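Minutes of the Shared Workshop Members' Meeting
2023-02-13
Minutes taken by Dilek Özkan

Previous minutes

Accepted with one change. The October minutes said members "welcomed" the new booking page. Several people asked for that to read "were told of," and it now does.

Storage shelves and unclaimed projects

The back shelves are full again. The tag system was meant to fix this, and the meeting was asked to agree that it had helped. Most people did not agree. Tags are being filled out once and then left on the shelf for as long as the owner likes. Stukus pointed out that his own tag has an end date from last October on it and that he has never had a reminder.

A proposal to clear everything without a valid tag in 30 days was put forward. Kanagaratnam asked who would do the clearing and where it would go. No answer was given that satisfied the room. It was agreed to try the 30 days anyway, with a list posted by the door first. The minute taker would like it noted that we agreed to the same thing two years ago.

Dust collection quote

One quote has been received, from Barketti, to replace the ducting over the two table saws and the planer. The price was given as 266 dollars a month on a lease. Stukus asked what the total would be at the end of the lease and whether we would own anything by then. The quote does not say. It also promises "near-total capture," with no test or figure behind the words. Members who have used the planer on a Saturday doubted that any ducting would manage this while the blast gates are left open.

Kanagaratnam thought the present fan is strong enough and that the trouble is leaks at the joints. He offered to tape the worst of them and see what changes before any money is spent. Agreed. The Barketti quote is to be held, and a second one asked for with a purchase price on it.

Action: Kanagaratnam to seal joints. Özkan to write to Barketti for the full lease terms and to find another supplier.

Small parts bench

The bench rules were read out. There was some talk about whether people know that half-built items may stay on the bench only while the owner is in the building. The sign says so, but it is behind the door when the door is open. It will be moved. 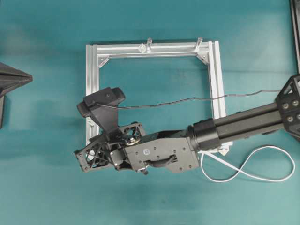
Square aluminum frame with two clear pegs on the top bar.

A request came in for a second set of hex keys to be chained to the bench. The last set was chained too, and the chain is still there. Stukus said he would rather see members bring their own. Others felt that was hard on newer people who come in for one evening to see if they like it. Left open. A cheap set will be bought in the meantime and kept in the office, to be signed out.

Booking page

Firna, the booking service we moved to last year, has announced a new plan that it says will "cut no-shows." We are asked to pay more for it. The meeting looked at our own numbers. There were 187 bookings on the lathe since we moved over, and we have no record of how many people turned up, so we do not know if we have a no-show problem or only a feeling that we do. Two members said they often find the lathe booked and standing idle. One said she has never had any trouble at all.

It was suggested that the new plan would at least give us a record. Stukus replied that a clipboard would do the same and that we own one. After a longer discussion than the subject needed, it was agreed to hang the clipboard by the lathe and look at it again before paying Firna anything further.

Action: Stukus to hang clipboard, with pencil.

Open evening

The last open evening was described in the newsletter as a great success. Asked how many visitors had joined afterward, the organizers could name one. That does not mean it should be dropped — it costs us very little — but members asked that the next report stick to what happened. Tours will be kept to groups of six so that people can hear. The band saw will not be run during tours.

Heating

The heater in the finishing room is still not coming on by itself. The repair company has been out twice and says both times that it is fixed. Kanagaratnam has been starting it by hand. Members using the finishing room should allow extra drying time and should not bring space heaters from home. One was found there last week near the solvent cabinet and has been taken to the office. The owner may collect it.

Any other business

A member asked whether the coffee price could go back down. It could not.

Someone has been sharpening the shared chisels at a very steep angle. Please stop, or ask Stukus to show you how he does it.

Next meeting to be set once the second ducting quote is in hand.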